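Speaker notes: Language-Conditioned Block Rearrangement on the Norkham Bench

Slide 1. Opening
Thank the session chair. State the topic: how a policy trained on short spoken-style commands performs when the goal is a relation between blocks. Mention that the Drinon policy was presented last year and that this talk covers the evaluation method only.

Slide 2. The task
The arm works by contact along the board. Commands name a color and a shape, such as "move the green star toward the yellow heart." Point out that a color alone is often not enough, as the red star and the red cylinder may lie in the same group.
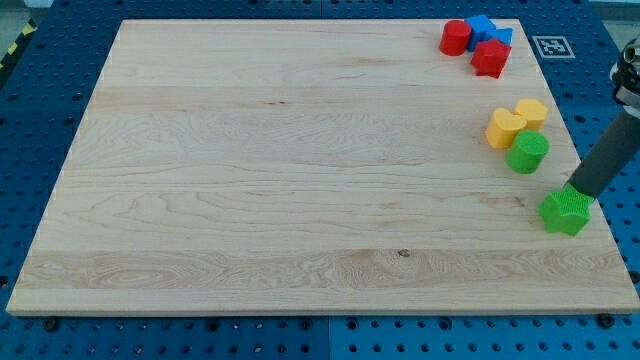
Traian Anghel
Research Lead, Manole Laboratory

Slide 3. Why groups are difficult
Ask the audience to look at the red and blue blocks near the far edge. The blocks are pressed close together, and one blue piece is partly hidden behind the blue cube. A policy given this view must decide which block a command refers to before it plans a push. The green star, under the end of the arm, stands apart from both groups. Results are reported separately for grouped and separate targets.

Slide 4. Method
We collected 2000 labeled episodes. Each evaluation command was issued 30 times, with block positions changed between trials. Three raters scored every trial without knowing which policy had produced it. A trial counted as a success when at least 2 of the 3 agreed. Pause here for questions on scoring.

Slide 5. Result
Drinon and the Gutov baseline performed alike on separate targets. On grouped targets Drinon was ahead, and most of its remaining errors were pushes that moved a neighboring block as well. Do not read the table aloud. Refer to the bottom row.

Slide 6. Limits
One board, one block set, one camera position. Transfer to other surfaces has not been tested.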